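Paper cup

A paper cup is a throwaway drinking cup made of paperboard, usually with a thin lining on the inside so the drink doesn't soak through. I've been putting together this little encyclopedia of kitchen and lunchroom things for a while now, and the paper cup is one of my favorite entries, so forgive me if I run on a bit.

What it's made of

Most of the cup is plain paperboard, the same family of stuff as a cereal box but cleaner and stiffer. The lining is what makes it work. Early cups were coated in wax, which is fine for cold water and pretty awful for hot coffee (wax melts, and then you drink it). Plastic linings took over for hot drinks, and there are now plant-based ones too. I can't taste the difference, though my sister swears she can.

How it goes together

A cup starts as a flat piece of board shaped like a fan. The fan gets wrapped around a cone-shaped form and the two edges are sealed, so every ordinary paper cup has a side seam running from top to bottom. Then a round disk goes in for the base, and the bottom of the wall gets folded up around it. Last of all, the top edge is rolled outward to make the lip. That roll does a lot more than feel nice on your mouth - it keeps the whole thing round when you squeeze it. Snip the lip off a cup sometime and see how floppy it gets!

I once toured a small plant in Luderstead that made cups for a company called Plindex, and the noise in there was unbelievable. Their older machine turned out 225 cups a minute. The woman showing us around said the glue and heat settings changed with the weather, and that January was the worst month for bad seams on account of the dry air.

Sizes and types

Sizes are all over the place. Bathroom and dentist cups hold 3 ounces or so, water cooler cups run up to 7 ounces, and coffee cups start at 8 and keep climbing. Cone cups are a separate thing altogether, made for coolers, and you can't set them down, so people finish the water and throw the cup out on the spot. Double-wall cups have a second layer of board with air in between, which saves you from needing a sleeve. Kuveo sells a ripple-wall kind in sleeves of 50 that I buy for block parties, and I've never burned my fingers on one.
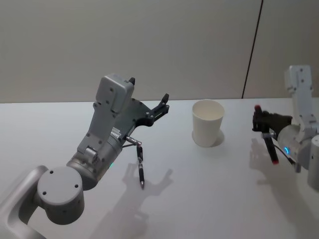 Color is mostly a matter of printing, and printing costs money. Board for cups is usually bleached, so a cup with nothing printed on it comes out white, and plenty of offices and church halls just buy it that way. A white paper cup on a white work surface makes a pretty quiet sort of picture, and I like it better than most of the holiday designs. Cafes tend to go the other way and print the whole wall. The Saliba coffee stands had a dark green one for years, and I still have a stack of 40 in my garage that I refuse to use up.

Throwing them out

Paper cups are harder to recycle than they look. The lining has to be separated from the fiber, and plenty of town programs won't bother, so check your local list before you toss one in the bin with the newspapers. Wax-coated ones are usually turned away too. Some plant-lined cups can be composted, but often only at a commercial site with enough heat, and my backyard pile has had one sitting in it for two summers with the lip still perfectly round.

Last updated September 7, 2018

Related entries
Drinking straw
Cup sleeve
Water cooler
Wax paper
Paper plate
Coffee lid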